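The Cap Sort

"Brown first," said Gönül, rolling up her sleeves as if she were about to deliver a calf. "Then red, then black. Oh, this is going to be good!"

Triin had only come to the back of the shop to borrow a stapler. Now she was standing in her socks on a cold floor with an armful of baseball caps, and she found (rather to her surprise) that she didn't want to put them down. They smelled of cardboard and new cloth, and each one had its own way of sitting in the hand. Some had brims as flat as a plate. Others already had a bit of a curve to them, as though a head had been in there dreaming.

"Where did he get them all?" she asked.

"Remo? He went to Clivow for a kettle." Gönül laughed so hard she had to lean on the wall. "A kettle! And he rang me from the road and said, Gönül, clear a space, I've bought hats."

They tipped out the next lot and off the caps went, rolling and flopping and landing on their crowns, and both women got down on their knees after them.

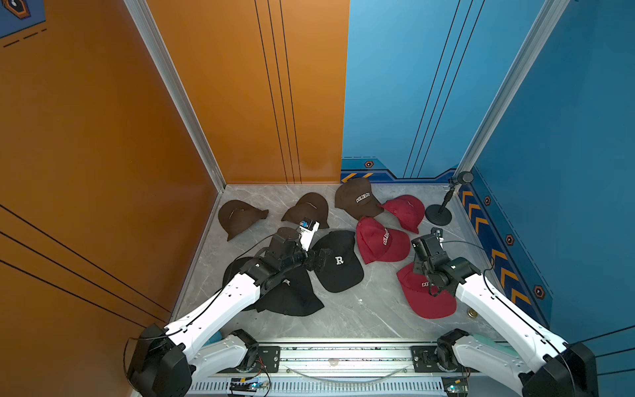
"Colorado again," said Triin, holding a red one up to the light. "Have you ever been?"

"Never. I've been to the seaside and I've been to Alura for my cousin's wedding, and it rained at both." Gönül took the cap, knocked the crown into shape with her fist and put it on back to front. "But look at me. I could have been born up a mountain!"

She did look marvellous. Triin picked out a brown one for herself, tugged it down over her ears and felt at once like somebody who owned a truck and knew what to do with a rope. What a thing a hat was! You could be the same tired person who had missed the bus that morning, and then there was a brim over your eyes and the whole day had a different shape.

"What about the ones with the R?" she said.

"Those are for Remo, obviously. He'll say they were made for him. He'll wear one in the bath."

They got quicker as they went. Triin nested them, crown inside crown, brims all pointing the same way, and Gönül carried each stack to the shelf with her chin on top to steady it, singing something with no words in it. When the bell went at the front of the shop neither of them moved.

"Customer," said Triin.

"In a minute," said Gönül, and threw her another cap.

It was Remo who put his head round the door in the end, still in his coat, with rain on his glasses.

"Did anyone put the kettle on?" he said.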